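Reviews > Trading tools > Charting and alerts

Pundier review: an oil price alert app for people with day jobs

I've been trading crude on and off for five years, mostly badly, and mostly while doing something else (dinner, school pickup, pretending to listen in meetings). So when my mate Dexter Enriquez wouldn't shut up about Pundier, I signed up for the paid plan and gave it a proper go through December.

The basic idea is simple. You pick your markets, set your price levels, and your phone buzzes when something crosses one. I had WTI, Brent, natural gas and a couple of currency pairs going, the Canadian dollar being the one I care about most because it tends to get dragged along when oil moves. Setting up took me one cup of tea!

What I love is the inventory report reminder. You get a nudge before the weekly numbers and then a plain summary after, with last week's figure next to the forecast, and no breathless commentary. My old app, Tullaris, used to send me a wall of opinion and I'd have to dig for the actual number like I was hunting for my keys. The colours on the Pundier charts are easy on the eyes too, even at 2 in the morning, when I shouldn't be looking at them anyway.

Now the grumbles. The charts are fairly bare, so if you like drawing trend lines all over everything you'll be frustrated. You get moving averages, RSI and that's nearly your lot. Twice I had an alert arrive well after the price had come and gone, both times on natural gas, and support took two days to write back (very polite, a bit vague). And there's no proper way to organise your alerts into folders, so by the end of the month I was scrolling through a list of 18 of them, half of which I'd forgotten setting.

Price-wise it sits below Tullaris and a fair bit above Ronulance, which is fine if you only want end-of-day stuff. I'd still pick Pundier of the three for anyone following energy during the day. Just don't lean on it for your stops – put those in with your broker, please.

Four stars from me. I've renewed for another three months and I'm hoping the folders turn up by then. 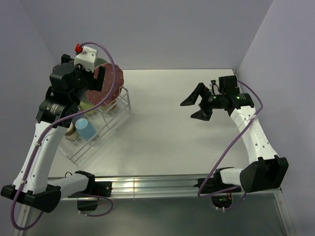 Oh, and cancel the trial through the website if you're not keen, as I couldn't find the button anywhere in the app.

Related reviews
Ronulance: good enough for end-of-day traders?
Hawthorne economic calendar, by Brittany Grewal
Tullaris after the big redesign

We use cookies to remember your settings and see which reviews get read. Accept | Manage cookies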